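Frequently Asked Questions

The Zustby Clippings Archive gets a fair amount of mail. Much of it asks the same things, and some of it asks them in capital letters. The answers below should save both of us a little time. If your question isn't covered, the contact form still works most days.

What is in the archive?

Newspaper articles, public notices, meeting minutes, letters to the editor, ads, school lunch menus and a surprising number of pancake breakfast flyers, all to do with the town of Zustby and its immediate surroundings. There are 3,000 items online. The paper collection behind them is larger, and most of it is in banker's boxes with labels like "Misc" and "Misc (good)."

We take the town limits loosely. Ollach is covered wherever the two towns shared something, usually a school district or a grudge. The Brunwood subdivision is covered from the first zoning application onward, which makes it the best documented piece of former cow pasture in the county.

Are you part of the town government?

No. We get this one a lot, generally from people who would like a pothole filled. The archive is a private project with no official standing. We have copies of many town records, but the town clerk's office has the originals, and if you need something certified, stamped or admissible, that's where to go.

How are the items arranged?

By date of publication, oldest at the top. Where we only know the month, the item goes at the end of that month. Where we only know the year, it goes at the end of the year, which is why December looks so much busier than it ever was.

There are also subject pages for the things people ask about most: the Mancuso Street bridge, the water rates, the high school mascot dispute and the library roof. Each of these pulls the relevant items out of the main list and puts them on one page. The bridge page is long. Bring a snack.

Why can't I just search for a name?

You can, but please be patient with it. The search box looks at our summaries and at whatever text the scanning software managed to read. On a clean page the software does well. On a photocopy of a microfilm print of a smudged front page, it produces something closer to poetry. One alderman is in there under at least a handful of spellings, a few of which are vegetables.

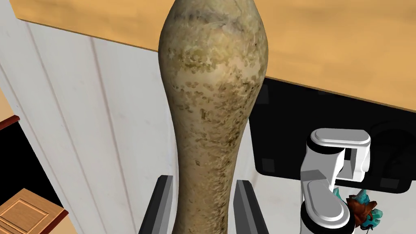 If a name gets you nothing, try the street, the business, or the event instead. Try the spouse. For older items, married women were often listed under their husbands' initials, so a search for the woman herself will come up empty while she is sitting right there in the caption. Leaving off the first name helps too, and so does searching for only the first few letters of the last one.

We correct the text by hand when we can. If you come across a garbled passage and can read the scan yourself, send us the right version and the item's reference code. You will receive no payment and a sincere thank-you.

What do the symbols next to the entries mean?

An underlined title links to the article at its original home on somebody else's website. A title with the letter C after it links to our own copy. An entry with no link at all means we hold it on paper but haven't scanned it, or that we have scanned it and would rather not publish it yet, for one of the reasons given further down.

An asterisk means the date is our best guess. Two asterisks mean we guessed and then argued.

A link is dead. Do you know?

Possibly. Local papers change owners, the new owners change the website, and every address from before the change turns into a page inviting you to subscribe to something. We check links twice a year, in January and July, and between checks we depend on readers to tell us.

When a link dies and we have a copy, we swap the copy in. When a link dies and we don't, we leave the entry where it is, with the headline and our summary, so there's at least a record that the article existed. If you happen to have saved a copy yourself, we would love to see it. Screenshots count. A phone photo of the page stuck to your refrigerator counts too, provided we can read around the magnets.

Can I get something that isn't online?

Usually, yes. Send the reference code through the contact form and we'll pull the paper. Allow seven days. If the item is in one of the boxes at the back, allow longer, and think kindly of whoever has to move the front ones.

There is no charge for a scan of a single item. For a large batch we may ask you to pay for a thumb drive and postage. We don't lend originals. We used to lend originals, and the mascot dispute page has a hole in it as a result.

How do I submit something?

Scans are easiest for us. Please save them as PDF files, one article per file, and don't crop too tightly. The masthead, the page number and the edge of the neighboring article all help with dating. A clipping trimmed neatly to its own borders looks lovely in a scrapbook and tells us next to nothing, although if you turn it over there may be half a grocery ad on the back, and pork chop prices have settled more than one question around here.

With each submission, tell us what it is, where it came from, and the date if you have it. If the date came from memory, say so. If it came from your aunt's memory, say that, and tell us how your aunt did on previous occasions.

We also take paper. Write first, please, so that we know it's coming.

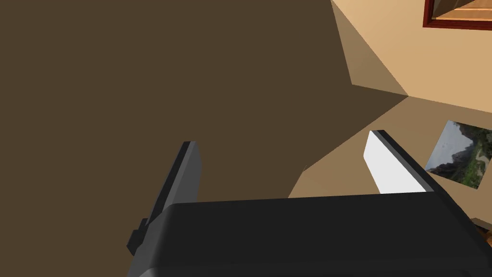
Don't laminate anything before you send it. Don't use tape, including the tape that says it's safe for photos. Paper clips should come off, staples can stay, and anything with visible mold should go in its own sealed bag with a note on the outside. Flat envelopes with a piece of cardboard work better than tubes. Newsprint that has spent a week rolled up in a tube will go on believing it is a tube for the rest of its life.

Will I get my papers back?

If you ask for them back, yes. Put it in the letter, with your return address, and we'll scan the material and mail it home within two months. If you don't mention it, we'll assume it's a gift and file it accordingly. Please decide before you send it. Unfiling is slow work.

Do you accept everything?

No. We turn down duplicates of what we already have in better condition, anything with no connection to the area, and anything obviously taken from a library that would like it back. We also pass on opinions about the articles. The articles themselves may be as opinionated as they like, and many of them are, but your three-page rebuttal to a sewer editorial belongs to a different genre. Have you considered running for sewer board?

The exception is a correction. If an article got a fact wrong and you can show it, with a later notice or a record of some kind, we'll add that to the entry so that readers see both together.

Why is an article about my family on here? Can you take it down?

Everything on the site was published once already or was a public record at the time. As a rule we keep it up, since an archive that deletes on request eventually holds nothing except pancake breakfasts. But we do read every request, and we have held things back. Minor arrests with no conviction, anything naming a child in connection with a court matter, and home phone numbers that are still in use are the usual cases.

Tell us which item it is and what concerns you. We may hide the name from search engines, black out part of the scan, or move the item to paper only. Threats of legal action are answered more slowly, as we have to go lie down first.

What about copyright?

We own none of the articles and claim none. Older material is often out of copyright. For newer items we post a short summary and link to the publisher, and keep our own copy offline against the day the link goes. If you're the rights holder and think we've gotten one wrong, write to us with the reference code and we'll take it offline while we look into it.

If you want to reprint something you found here, permission has to come from the publisher. In several cases the publisher has been sold, merged and renamed so many times that we can't say who to ask. We can at least tell you who used to answer the phone.

How should I cite the archive?

Cite the original newspaper or record first, with its date and page, then add "copy held by the Zustby Clippings Archive" and the reference code. Please don't cite our summaries as if they were the article. They're written late in the evening and they show it.

Whose side are you on about the bridge?

We have been accused of favoring both. The bridge page includes everything we have been able to find on the closing, the detour, the study, the second study and the ribbon cutting, and if one side seems to have more entries, that side wrote more letters. Anyone who feels outnumbered is welcome to look through the attic.

Do you have the missing Ollach school board minutes?

No. We have the minutes from the meeting before, and the minutes from the meeting after, in which the board approved the minutes of the missing one without changes. If you have them, or know what was in them, please use the contact form. You can leave the name field blank.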